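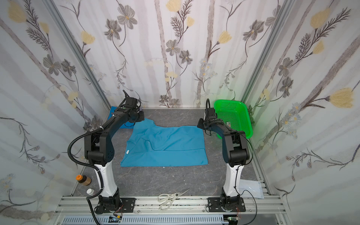 Reading time: 2 min

Re-checking a two-arm garment cell after a cable conduit is re-tied

Posted by Virnholm Training Workshop
Status: open to further replies

Our workshop operates a folding cell with two arms bolted to aluminum rails at the front of a three-walled enclosure. In April the corrugated conduit on the left arm was re-tied. The arm now stops short of the back corner during the handover of a shirt, and the controller reports a position error at the elbow. The fault appeared after 254 cycles and has returned twice. The right arm is unaffected. We wish to know whether the arm should be recalibrated or whether the cable routing should be examined first. We would also welcome guidance on the gripper fingers, as thin fabric has begun to slip during the handover.

Kurkdale Equipment Desk

Please examine the cable routing before any calibration is attempted. A conduit that is tied too tightly near the elbow will pull against the joint at full reach, and calibrating in that condition will store the error.

Remove power, support the arm by hand, and release the tie closest to the elbow. Move the arm slowly through its full reach. The loop should remain open throughout and should not touch the rail.

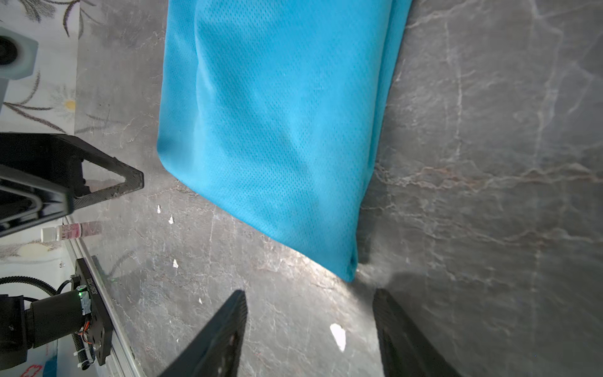
Once the loop moves freely, fit a new tie and leave enough slack for one finger to pass between the tie and the conduit. Check the mounting plate bolts at the same time. Restore power only when all hands and tools are outside the enclosure, and run 12 slow cycles without fabric before returning to normal speed.

With regard to slipping, the following order of work is advised:

1. Wipe the inner faces of both fingers with a dry, lint-free cloth and remove any threads.

2. Close the gripper on a strip of paper and pull gently. The paper should hold evenly along the contact area.

3. Run the handover at reduced speed with one garment. The receiving gripper must be fully closed before the other one opens.
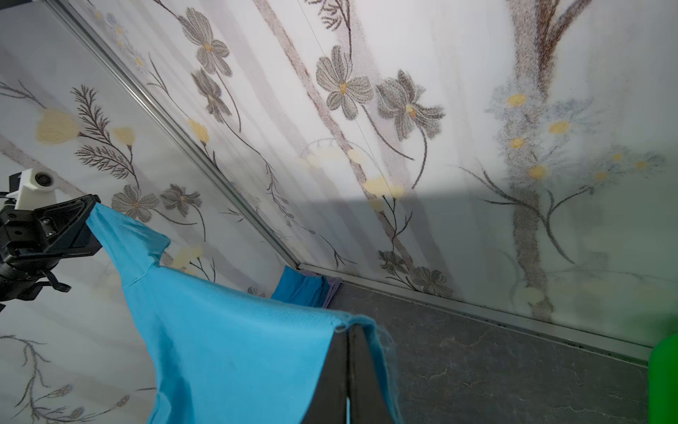
4. If the fabric still slips, raise the grip force from 38 to 41 percent and repeat the previous step. Larger changes should be cleared with the supplier of the cell.

Ankrah Lab Stores

Had the same error here. It was the tie. We did not recalibrate.

Wistlow Automation Support

The advice from Kurkdale is sound. We would add that the home position of both arms should be confirmed after the bolts are checked, even where none was found loose. Record the joint readings before and after the work and keep them with the maintenance log. If the elbow error returns with the conduit fully released, please take the arm out of service and request an inspection of the joint.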